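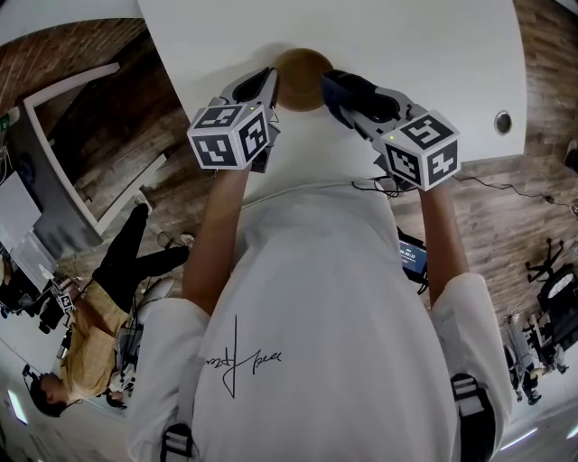 출처란 무엇인가: 글을 읽을 때 확인하는 방법

출처는 어떤 말이나 숫자, 그림이 처음 나온 곳이다. 책일 수도 있고, 신문 기사나 연구 보고서, 직접 본 사람의 말일 수도 있다. 출처가 적혀 있으면 읽는 사람이 그곳에 찾아가 내용이 맞는지 확인할 수 있다.

1. 사실과 의견

"우리 마을 도서관은 저녁 8시에 문을 닫는다"는 사실을 말하는 문장이다. 도서관 안내문을 보면 맞는지 틀린지 알 수 있다. "우리 마을 도서관은 너무 일찍 문을 닫는다"는 의견이다. 어떤 사람에게는 8시가 이르고, 어떤 사람에게는 충분히 늦다.

의견도 글에 쓸 수 있다. 다만 누구의 의견인지 알 수 있어야 한다. 두 가지가 한 문장에 섞여 있을 때도 많다. "도서관은 겨우 8시까지만 연다"에서 '8시까지 연다'는 사실이고, '겨우'와 '만'에는 글쓴이의 생각이 들어 있다.

2. 1차 출처와 2차 출처

일을 직접 겪거나 조사한 사람이 남긴 자료를 1차 출처라고 한다. 일기, 편지, 회의록, 측정 기록이 여기에 속한다. 1차 출처를 읽고 다른 사람이 정리한 자료는 2차 출처이다. 역사책이나 백과사전의 글은 대부분 2차 출처이다.

1차 출처도 틀릴 수 있다. 일기를 쓴 사람이 날짜를 잘못 기억했을 수 있고, 자기에게 불리한 일은 빼고 적었을 수도 있다.

3. 말이 옮겨지면서 바뀌는 과정

켄다우(Kendau)라는 작은 도시의 소식지에 다음 문장이 실렸다.

"세퍼 호스라비 씨는 시장 골목의 가게 21곳 가운데 3곳이 5월에 쉰다고 말했다."

이 문장을 읽은 사람이 인터넷 게시판에 "시장 가게들이 5월에 쉰다"고 썼다. '21곳 가운데 3곳'이 빠졌다. 다음 사람은 "켄다우 시장이 문을 닫는다"고 썼다. 이번에는 '5월에'와 '호스라비 씨가 말했다'가 빠졌다. 두 번 옮기는 동안 뜻이 완전히 달라졌다. 거짓말을 하려고 한 사람은 없었다. 글을 줄일 때 숫자, 때, 말한 사람이 먼저 없어지는 경우가 많다.

4. 확인하는 순서

(1) 글쓴이의 이름을 찾는다. 이름이 없으면 글을 낸 단체의 이름을 찾는다.
(2) 글이 나온 날짜를 본다. 오래된 글은 그때는 맞았어도 지금은 다를 수 있다.
(3) 글에 적힌 출처를 열어 본다. 같은 숫자가 정말로 그곳에 있는지 확인한다.
(4) 같은 내용을 다룬 다른 글을 찾는다. 두 글이 모두 한 기사를 베꼈다면 출처는 하나로 센다.

(4)번은 어른도 자주 잊는다. 같은 말이 여러 곳에 나온다고 해서 여러 사람이 확인한 것은 아니다.

5. 인용 부호와 줄임표

큰따옴표 안에는 말한 사람의 말을 그대로 넣는다. 뜻만 옮길 때에는 큰따옴표를 쓰지 않는다. 중간을 뺐다면 줄임표(……)로 표시한다.

원래 말: "이 책은 앞부분이 지루하지만 뒷부분은 재미있다."
줄인 말: "이 책은 …… 재미있다."

줄임표를 제대로 썼지만 뜻이 바뀌었다. 책 광고에서 줄임표를 보면 빠진 부분에 무엇이 있었는지 원래 글을 찾아보는 것이 좋다.

6. 정정

신문이나 책도 틀린 내용을 싣는다. 틀린 것을 알게 되면 어디가 틀렸고 무엇이 맞는지 알리는데, 이것을 정정이라고 한다. 신문은 보통 정해진 자리에 정정문을 싣는다. 인터넷 기사에서는 글의 맨 위나 맨 아래에 적는다. 책은 다음에 다시 찍을 때 고치며, 그 전까지는 고칠 내용을 적은 종이를 끼워 넣기도 한다.

낱말 풀이

인용: 다른 사람의 말이나 글을 자기 글에 가져다 쓰는 일.
회의록: 회의에서 나온 말과 정한 일을 적은 기록.
정정: 틀린 글이나 말을 바르게 고치는 일.

글: 레다 부아자
내용 검토: 수다베 아랍자데

© 오스텐트(Ostent) 어린이 읽기 자료실 | 문의하기 | 맨 위로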